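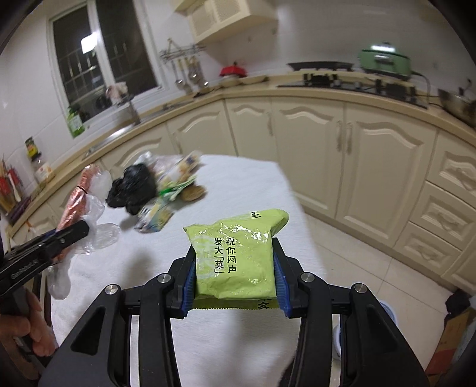 The owner of Ciscombe, a two-aisle snack and pantry shop, does most of her thinking about stock at home, at a kitchen table with a towel over it. She says the towel came first and the business second. "I used to tip everything out after a trip to the wholesaler, and the packets would slide right off onto the floor. So down went a towel, and now I can't sort without one!"

We had asked for an hour and she gave us most of an afternoon, along with tea, and a long detour into why she loves packaging (she really, really loves packaging). The shop carries up to 2,000 different items at its fullest, and she has eaten nearly all of them, several of them for breakfast.

What gets her going right now is the writing on Chinese snack packets. There's a lime-green foil one with black characters running down it that she would happily talk about until dinner. "It says 祝你闷声发大「菜」. The phrase everybody knows is 闷声发大财, get rich quietly, make your fortune and keep your mouth shut about it. And they've swapped the last character for cai, vegetable or dish, which sounds so close! So it's wishing you a big quiet heap of greens. On a snack! Somebody sat at a desk and came up with that, and I want to shake their hand."

She puts the jokes at eye level in the shop and writes little cards to explain them. Customers photograph the cards more than the food, she says, and she doesn't mind a bit.

The kitchen is a good place for all this. It has cream cabinets with arched panels, a counter with a soft rounded edge, and ladles and spatulas hanging in a row on the wall where you can grab one without looking. A small red kettle lives on the counter. "I've had people tell me to get a proper stockroom table, and I had one, and I hated it. It was cold, and it was nowhere near the stove. Half of what I buy I want to try with something hot. You taste a chip next to a bowl of noodles and it's a different chip."

Her method, if it is one, starts with dumping the bag. Then come piles: things she knows, things she doesn't, things that are going to get crushed if she leaves them any longer. Foil packets get pinched at the sides and held up so she can see whether the seal is flat. Anything in clear plastic goes toward the back, and the empty bags get knotted up and used again until they give out.

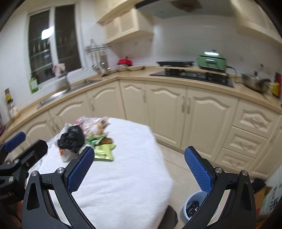

Issue 14, page 22

She keeps a trash bin on the tile within reach and is strict about it. "One wrapper left on the table and I'll pick it up four times thinking it's a product. Four times! My mother watched me do it once and laughed until she had to sit down."

The numbers she keeps in her head are a bit startling. Last year's best month was June, when the shop sold 3,161 single packets, and she can tell you which shelf most of them came off (the low one, by the door, where kids can reach). Her notebook of tasting notes is up to 3,423 entries. Some are a full page. One just reads "no."

We asked which suppliers she'd miss most. Dindetti, for the sesame things, without a second's pause. Kuipers, for licorice, which she came around to slowly and now defends to strangers. She is also talking with Brernine about a mixed box, ten packets with a folded sheet explaining every pun and proverb printed on them, and she'd like to make 1,000 for the first run. "I've been told that's too many. I've been told people don't read the sheet. But they read my cards! They stand there in the aisle and read them out loud to each other."

Before we left she pressed a bag of something crunchy on us for the train and asked us to write down what we thought of it, with a score. We gave it an eight. She wrote back the same evening to say that was too low.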